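Teaching by remote: how many demos before you give up?

mokdale_dela
Posted Saturday, February 26, 2022

Week 7 of teaching a two-armed robot to put tools away. I have recorded 84 demos by remote control and my left wrist now has opinions. Do I keep going or move the arms by hand? 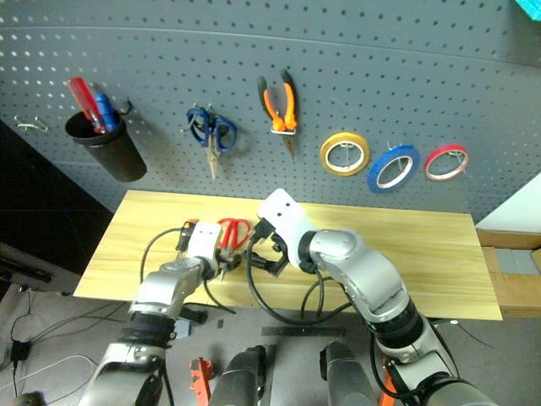
tuncay_e
Remote, every time. If you push the arms around yourself, your own elbows end up in half the recordings. Your trouble will be the handoff. With both grippers that close together over the red scissors, pick one arm to do the lifting and stick with it - changing your mind halfway teaches it to dither.

Fandari84
Disagree. I did 6 by hand in January and they beat a whole afternoon of my remote driving. I drive like a man parking a boat, though.

tuncay_e
So the method is fine and the boat is the problem.

marjatta_s
I'd start with the tape. A roll on a hook forgives you a bit. Pliers never have.

mokdale_dela
Tape was last month. It learned to let go slightly early, same as me. Going with one lifting arm, remote, and a wrist brace. Will post the next batch, unless it's embarrassing.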